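Our returns bench got a robot with hands and my job has changed. How do I make it work for my team?
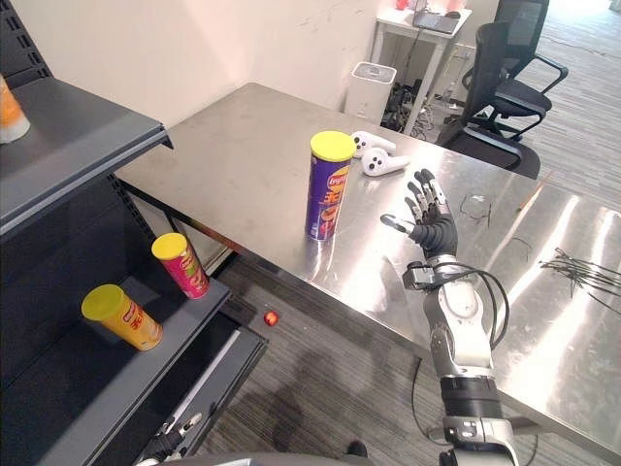
Asked in Warehouse & Light Industrial
Posted by Qistina Menon, 13 September 2021

Hello all, long-time reader and first-time poster, so forgive me if I ramble a bit. I lead the returns bench at Tanenero, where we sort customer returns and lost property for a few online shops. It's all small stuff – snack cans, earbuds, glasses, pens, cables, whatever people send back. In May we started using a two-armed robot at the steel table for the picking and shelving, and my four sorters now take turns looking after it.

Management has been decent. Nobody was let go, and I want to say that up front. But the work feels different. People used to chat across the table all shift and now one person stands with the robot while the others do the paperwork at the desks. My most experienced sorter told me she feels like a babysitter. We're also still being measured on the old target of 500 items a shift per team, which made sense when it was all hands and doesn't seem to fit now. Glasses and thin things like pencils still mostly come to us, and so do tangled cables, so what's left for people is the fiddly part.

Has anyone been through this? How did you split up the work, and what should I be asking for?

2 replies

Henok Seyoum
Oh, this takes me back! We went through the same thing at Skotitz with a packing line, and the first few months were the loneliest I've had in a job, and I like my own company. What helped us most was changing the rotation. We'd had people on the robot for a full shift, and we cut it to 70 minutes and then swapped. You stay sharper and you get back to your friends before you start talking to the machine (I did, I'll admit it).

On the target, please push hard. If the robot takes the easy items then your people are left with the slow ones, and a number that was set for a mixed pile will make them look bad through no fault of their own. I asked my manager to log the two piles separately for a month before we talked about any new number at all. It was a bit of a nuisance to keep up, but once she had it in front of her the conversation was very short and very friendly.

And about your sorter who feels like a babysitter – ask her to write the handling notes. How glasses should be picked up, which cans roll, what goes on which shelf. She knows all of that and the people setting up the robot don't. Ours got a new job title out of it and a small raise, though that took most of a year and some nagging, so get it in writing early.

One small thing: agree on who is allowed to stop the robot, and make the answer everybody. We had a new starter who stood and watched it push things onto the floor because he thought he needed permission, poor lad.

Ruth Bramwell
Agree with the rotation. Also check whether your contract says anything about changes of duties, mine did and I'd never read that page. Can't help with the targets, we don't have any.

Qistina Menon
Thank you both so much. Henok, I'm bringing the two-pile idea to our meeting this week, and I've already asked her about the notes – she said she'd think about it, and then she asked me for a notebook.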